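Tondport Town Forum > Local Politics and Council > Policing and public order

Thread: Has anyone read the Trismont inquiry report all the way through?

harbourlane_jo
I've finally got to the end of it, all 80 pages, with a pot of tea and a good deal of muttering. For anyone who has moved here lately, it's the report into the two nights of trouble on the Trismont estate and what the police and the council did (or didn't do) while it was going on. I was hoping for something plain. What I got was a very long account of who rang whom, and then a chapter of recommendations so gentle you could wrap a baby in them. Did other people feel the same, or am I being unfair?

old_ferryman
A bit unfair, Jo, though I say it fondly. Chapter four is quite sharp if you read it slowly. It says the first call for help from the shopkeepers came in at ten past seven and no senior officer had been told by nine. You don't put that in print by accident. Merja Kemppainen chaired it and she has never struck me as someone who pulls her punches.

Petra_on_the_hill
I'm with Jo. My sister lives on Trismont and had her front window put through, and the word "residents" hardly turns up until page 29. She gave a statement, she sat in that draughty hall for most of an afternoon, and it has been boiled down to half a line. I don't doubt Ms Kemppainen's good intentions at all, but I do wish somebody had been named.

old_ferryman
I'm very sorry about your sister's window, Petra, and I hope she's all right now. On naming, though, I do disagree. Once you name a sergeant, everyone above the sergeant goes home and sleeps well. I'd sooner have the whole chain of command laid out, as it is here, and let the councillors ask the questions in February.

quillandink
May I put in a word for the long view? This town had a bread riot in 1844, and the magistrates' inquiry afterwards blamed the weather and "persons from elsewhere". I've read the copy in the library at Evangelista Street and it's a lovely bit of handwriting and complete nonsense. Set beside that, the new one is a marvel.

harbourlane_jo
Oh, "persons from elsewhere" is wonderful, and I notice Councillor Farkano's leaflet says very nearly the same thing! It went through 2000 doors last week and I didn't care for it one bit. Half the lads who were charged went to school with my youngest.

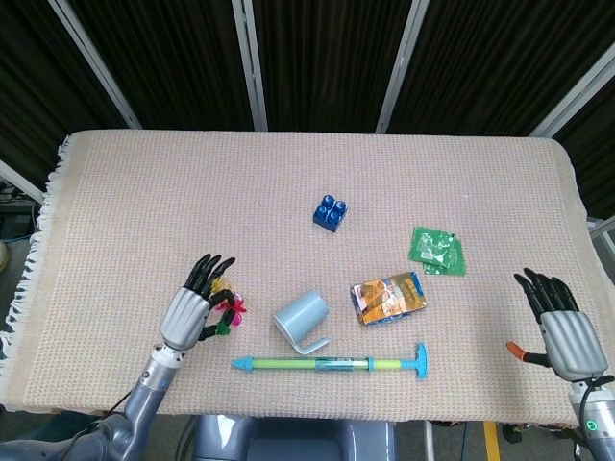

Filed under: Policing and public order

Petra_on_the_hill
I had that leaflet too and it went straight in the recycling. Ferryman, I take your point about the sergeant, I really do, but a chain of command with no names on it is just a diagram, and I can't see my sister getting much comfort from one.

southquay_dev
Slightly against the grain here, but I thought the Farkano leaflet had one fair question in it, namely why the extra officers were kept at the football ground when the match had finished. The rest was rubbish, granted. The report gives that a footnote and it deserved a page.

old_ferryman
Footnote 12, yes, and I'd forgotten it. You're right, it ought to have been in the main text. I'll raise it if I can get a seat in the public gallery.

quillandink
Get there by half past six if you want one. They only put out the front rows, and the side door sticks.

harbourlane_jo
I'll come along with you, Ferryman, if you don't mind the company. Petra, would your sister like a lift? I've room for her and for you, and I can bring my marked-up copy, though I warn you the margins are rather rude in places.

Petra_on_the_hill
That's very kind, Jo. I'll ask her tonight and send you a message.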